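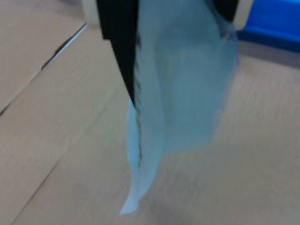 Light blue sheet, held from the top.

I finally ordered the labels for the jars. I had been putting it off all fall, mostly by telling myself that handwriting was fine. It was fine for the first few batches, but the ink ran whenever a jar sweated in the fridge, and I got tired of writing "plum" over and over on a Sunday night.

There are two print shops in town that will do a small run. Lunde wanted a minimum order that would have lasted me until retirement, so I went with Ivley, the one behind the tire place. Reginald Whitfield runs the counter there and he was patient with me. I had brought my design in on a thumb drive and it was the wrong size, the wrong color mode and had no bleed. He explained bleed to me, which is the extra bit of background that runs past the cut line so you don't end up with a white sliver down one side. I went home and fixed it. Then I fixed it again, as I had added the bleed to the top and bottom only.

The choice of material took longer than the design. Plain paper is cheapest, but it was paper that got me into this. I took home samples of a white vinyl and a clear one and put them on jars in the fridge for a week. Both stayed put. The clear one looked better on the plum and terrible on the mustard, where the dark lettering went muddy – so white it was, matte finish, permanent adhesive.

I ordered 66, on sheets, because rolls only make sense if you have a dispenser. They were ready in four days. The green is a little darker than it was on my screen, and I don't mind it. The corners are rounded, which was Reginald's suggestion. He said square corners catch on things and lift.

Two notes for anyone doing the same. Wipe the jar with rubbing alcohol first and let it dry. And start from the middle of the label and smooth outward, or you get a crease you can't get out. I wasted a couple learning that.

I still need something for the lids. Ivley can do small circles on the same vinyl, and I want to have those in hand before the December market, so I'll probably go back next week with a file that is the right size.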